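Does a burger kit save anyone any time?

Marlina Hartono has sold meal kits in Belden for three years, and she would like me to believe they give people their evenings back. I went in doubtful.

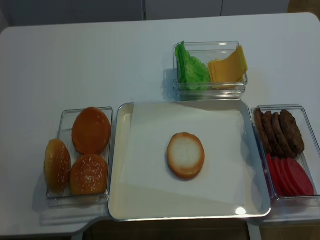 Her company, Skendell, sends out dinners with the washing and chopping done. The burger night is the best seller – 741 boxes in April, by her count. "People are tired," she says. "They get home and the last thing they want is to slice an onion."

I said slicing an onion takes me a minute. She laughed and said I was leaving out the shopping. Fair enough, but most of her customers still go to the store for milk and cereal, and she admits it.

What about the 30 minutes a night she promises on the website? Hartono says it came from a survey of customers. How many? "Thirteen," she says, after a pause. "We were small then." She is planning a bigger one and wouldn't tell me when.

Arif Nair, who canceled his order this spring, was less kind. "I was paying extra to wash somebody else's tubs," he told me. His wife liked the sauces, though, and they still buy those.

Hartono takes the tubs back now, if you leave them on the porch. She doesn't think price is the problem either. "Compare it to takeout," she says. I had been comparing it to ground beef and a bag of buns, and we left it there.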